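Ticket 158: Rikberg mirror cabinet, outlet in bottom shelf cuts in and out
Status: Open, waiting on parts
Category: Bathroom / cabinets with power

Opened, June, 7:40 a.m.

Hi there! I bought the white Rikberg cabinet from your Flinham store, the one with open shelves on the left and the mirror on the right, $137 on the sticker. I love it, it looks great on our gray wall and it finally got all the bottles off the sink. My trouble is the outlet on the back panel of the lowest shelf. It works, then it doesn't, then it works again while I'm brushing my teeth. My toothbrush charger blinks on and off like a Christmas light and my hair trimmer was dead this morning after a full night on the plug.

What I've tried so far: different charger, different toothbrush, a night light. Same thing with all of them. The GFCI out in the hall that feeds the bathroom hasn't tripped and I pressed test and reset anyway. Ceiling lights are fine. I also took everything off the lower shelf in case a bottle was pushing on the plug (the shelf is pretty snug), and that changed nothing at all.

Reply from support, 11:15 a.m.

Thanks for the details. Please stop using the outlet for now. Could you tell us whether the cabinet was hung on the Starik rail or straight to the wall with screws, and whether the outlet face gets warm? If you have a meter, a voltage reading would help, but please don't take the cover off with the power on.

Update from me, 6:20 p.m.

OK so, Starik rail. It came in the box and I used it. No warmth that I can feel, and no smell either. I do own a meter (a cheap one, but it agrees with itself in the kitchen), and with the night light plugged in on one side and the probes in the other I got 98 volts, then a normal reading, then 98 again. I know that isn't right! The kitchen was normal both before and after, so I don't think it's the meter.

One more thing I noticed, and I feel a little silly for not saying so this morning. If I press up on the ledge that runs along the bottom of the cabinet, the night light comes on steady. Let go and it flickers. So something in there is moving. I've switched the breaker off and we're charging toothbrushes in the bedroom.

Reply from support, next morning

That's very useful. It points to a loose wire at the connection block behind the bottom panel. On the Starik rail the cabinet can sit a little low if the locking tabs aren't pushed in, and then its weight pulls on the cable. Please leave the breaker off and have an electrician look at the block. We'll cover the visit if you send us the bill.

Update from me, that afternoon

The electrician just left. You were right about the tabs, one of them had never clicked in, and I'll own up to that one because I was holding the cabinet with my knee at the time. The neutral was barely caught under its screw. She trimmed it, put it back in properly, and gave the cable more slack. The block itself has a brown mark on one side and she didn't want to leave it in service, so the breaker is still off until there's a new one. Could you send the block and also a fresh pair of locking tabs? The one I forced in is chewed up.

While the cabinet was down I touched up the wall where the rail had scraped it, with the leftover McKinnon gray from the hallway. It's a hair darker, but the cabinet covers it. I put towels down first, thank goodness, the floor is the wood-look kind laid on the diagonal and I'd never find a matching plank. Everything is hung again and the bottles are back on the shelves, with the clear one next to the outlet again because that's where it fits.

The cabinet on the wall, with the outlet on the back panel of the lowest shelf:
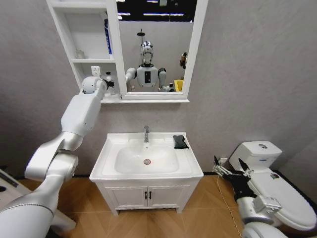 If the block ships this week I can get the electrician back fairly quickly, she has another job down the street. Should I return the old block to you or to the Flinham store? It's in a sandwich bag on the dryer for now. And do the new tabs go in from the front, or do I have to take the whole thing down again?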